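Fruit baskets on the way again in Watden

The Watden winter fruit drive wrapped up on 18th February, and what a lovely long run it was, with neighbors from Lapointe and even a few from out past Plesum stopping by to give (and, naturally, to stay and chat a while). It began back in December at 14 drop-off spots and brought in 2,126 pounds of apples, pears, oranges and bananas, all of it shared among over 30 households. The Pulum Street pantry will keep its doors open for another 3 weeks, so anybody who meant to come by and didn't get the chance is still very welcome. 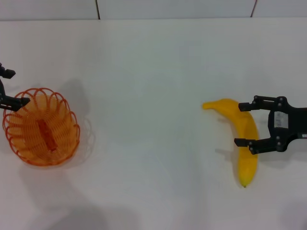
A banana and an orange wire basket on a white tabletop.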